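Ticket 344: Blue bowls, chalky film that won't wash off
Status: open, waiting on supplier
Opened: January 2018
Opened by: front kitchen
Handled by: Tươi Mai 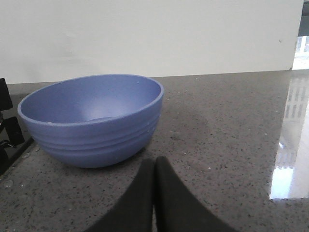 Complaint as received: "The blue ridged bowls have gone dull and feel dusty even when they come straight out of the dishwasher. There are pale specks on them. The new detergent is ruining them. Please go back to the old one."

First note, Tươi

I'm not ready to blame the detergent. Every time we change anything in this kitchen, whatever happens next is its fault. When we changed the trash bags people said the fridge was louder.

What I know so far. The bowls are the blue ones with the three raised bands around the outside, bought through Prarari in a batch of 80. The invoice says melamine. I would like to see something other than the invoice say melamine. The detergent is Brikby powder, which replaced the Nusus liquid at the end of last year. The dishwasher is the same one it has always been, and it gets the same care it has always gotten, meaning not much.

Things I want to sort out before anyone orders anything:

Were the bowls ever shiny? Three people told me yes. One told me they were matte out of the box. I don't have a strong memory either way and I doubt the other three do.
Is the dullness a film on top, or is it the surface itself?
Are the specks food, powder or wear?

Asked front kitchen to hold back a few bowls and not wash them again until I've looked.

Note 2

They washed them again. Started over with a different set.

Fingernail test. The specks near the bands on the outside mostly came off with a nail. One on an inside rim came off with a dry paper towel. So those are something sitting on the bowl and I'm ruling out wear for them. The dull look did not come off with a nail, a towel, or a wet sponge and dish soap.

Vinegar test. Half a bowl soaked in plain white vinegar for 19 minutes (I was aiming for 20 and got called away, then called back). Rinsed, dried, looked at it under the window. I think the soaked half felt a bit smoother. I had a coworker close his eyes and tell me which half was which. He got it wrong. Asked him again with a second bowl and he got it right. I'm calling that no result.

If it were hard water scale I'd expect vinegar to do more than that. I'm not saying it isn't scale. I'm saying the people who walked past and said "oh, that's just hard water" should come and show me.

Note 3

Reply from Prarari, pasted without the greeting:

"A soft matte appearance is a feature of this line. Slight changes in feel can happen with normal use and are not considered a defect. We suggest a gentle detergent and a low heat drying cycle."

Notice that this answers nothing. If matte is a feature, then nothing changed. If slight changes happen, then something changed. They would like both. I wrote back and asked whether they have an unused bowl from the same batch they could send. Also asked for the highest drying temperature they'd stand behind, as a number.

Note 4

Comment added by front kitchen: "We rinsed one by hand with no detergent for a whole week and it looks better."

Better than what? Did anybody keep the bowl next to one from the machine? They did not. The bowl in question was also the one used for lemon wedges all week, so if it does look better I'd give the lemons as much credit as anything. Not closing on this.

Fair is fair though, it did give me the idea of doing it properly. Set up as follows:

Group A: machine wash, Brikby powder, regular cycle
Group B: machine wash, leftover Nusus liquid, regular cycle
Group C: hand wash, cheap dish soap, air dry
Group D: does nothing, lives in my desk drawer

Each bowl has a bit of masking tape on the foot with the letter in pencil. Yes, the tape will come off in the machine. I've also scratched the letter lightly under the foot. Please don't open a ticket about scratches under the foot.

Note 5

Tape came off in the machine. Scratched letters are fine.

While loading group A I looked at the dispenser. The powder door was opening only partway, and a clump of old powder was stuck in the corner behind it. That means some of the powder is getting dropped in late, maybe in the last rinse. That would explain the specks very nicely — which is why I don't trust it yet. Cleaned out the clump, worked the door with a butter knife until it swung all the way, and started the group A count again from zero.

Also checked how much powder people are using. The scoop in the box is not the Brikby scoop. It's a coffee scoop, and it was being filled to heaping. The label calls for well under that. I've put the right scoop in the box on a string.

Note 6

Specks: group A bowls are coming out without them since the dispenser was cleaned and the scoop changed. I changed two things at once, so I can't say which one did it. I know. I wasn't about to put the clump back.

Dullness: A, B and C all look the same to me. D, from the drawer, also looks the same, but D had been through months of washing before it went in the drawer, so it only tells me that drawers don't make bowls worse.

What I can say is that going back to the Nusus liquid did nothing anybody could see. Front kitchen disagrees. I lined up the three bowls with the letters hidden and asked them to pick the liquid one. They picked C.

Note 7

A request came in from Vũ, the building manager, to just replace the lot and bill it. The quote from Prarari was 400 for a new batch of the same bowls, before shipping. I'm against it. If the surface was always like this, we'd be paying for more of the same thing. If the wash is doing it, they'll be just as dull by summer. And they still hold soup.

No unused bowl from Prarari yet. They say one was mailed. No tracking number.

Where this stands

Specks: treating as fixed. Cause was either late powder, too much powder, or both. Will reopen if they come back with the right scoop in use.

Chalky feel: not fixed, and not proven to be a problem. Can't be settled without a bowl that's never been washed. If anyone has one at the back of a cupboard, bring it to me and do not rinse it first.

Detergent: staying on the Brikby powder. I've got nothing against it so far except the smell.

Next check in February, or when the sample shows up. Leaving the ticket open until then.

Added later by front kitchen: "Scoop string is too short to reach the machine."

Reply, Tươi: Cut a longer one. It's in the drawer with bowl D.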